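Odd Objects, Simulated: a small gallery from the Okar project

I've been promising people some pictures from Okar for ages, so I finally sat down one evening with a pot of tea and went through the renders. There are a great many of them and most are dull (grey panel, brown table, grey panel again), but a few I do like looking at, and two of them are up here.

Quick bit of background for anyone who wandered over from the Furkby pages. Okar is our attempt to find out how much a simulated arm gains from practising on objects that make no sense. Everyone trains on mugs and blocks. We wanted to know what happens if you put silly shapes on the table instead, move everything about, stick plants in front of the camera, and then ask the arm to do something ordinary. Fares Nimri wrote the bit that scatters the objects, Yaowalak Kamolrat looks after the lighting and surfaces, and I mostly do the camera placement and the moaning.

We ended up with 3,692 simulated runs, of which 3,093 went into training. The rest were held back for testing, and nobody was allowed to peek at them, me included!

The busy view

I asked for a view with foliage in the way and I certainly got one. The arm goes up out of shot and comes back down on the far side, over the end of the table, and there's a long mottled leaf right across its wrist. I love the dark red openwork thing by the grey panel, all little angular pieces that look a bit like letters. Try telling a grasp planner where the middle of that is.

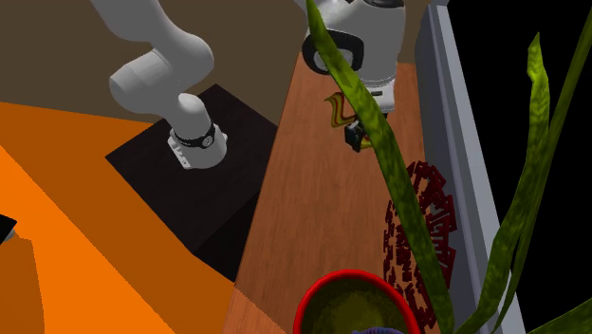 The track from above

Same table, but looking straight down on it, and with much less going on. I'd have this one on my wall. The stripes make the track look like a hollow channel, which is lovely for us and rather mean to the network, as it has to work out the shape from shading and colour alone. The little purple ball is on it near the bottom, between the two sides of the gripper.

Teresa Czerwiński reckons the wood grain is the hardest part of this view, all those smudgy dark bands on the left, and she may well be right. We did a set of runs with a plain table to check and I'm still sorting through those. 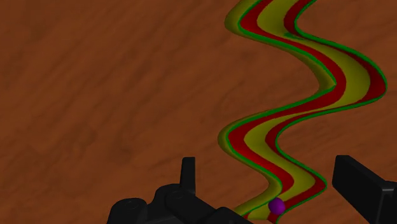 Nabil Dabbas

So, did it work? Sort of, and more than I'd bet on. We compared two versions of the same policy, one trained on ordinary shapes only and one on the odd shapes as well, and gave each of them 100 fresh layouts. The odd-shape version was better at leaving things alone that it wasn't meant to touch, which I hadn't expected to be the main result at all. On plain picking the two were so close that I wouldn't want to argue for either.

The leaves were a different story. Both versions got worse with plants close to the camera, and the extra training didn't help nearly as much as I'd hoped. Fadi Rizk thinks we should feed in two views at once and let the policy choose which to trust. I think we should try moving the camera first, mainly as that's my job and I already have the script half written.

A few things people have asked by email. The renders are made with Skevex, our own in-house tool, and no, it isn't ready to share yet (the install notes are currently a text file full of swearing). The objects get new sizes and positions for every run, so you won't find the same layout twice. Training was done on 16 machines at the Hijazi lab, overnight, and I'm very grateful to everybody there who put up with the fan noise.

I'll add more pictures in May once the two-view runs are done. If you'd like the full set of test layouts before then, drop me a line and say which file format you want.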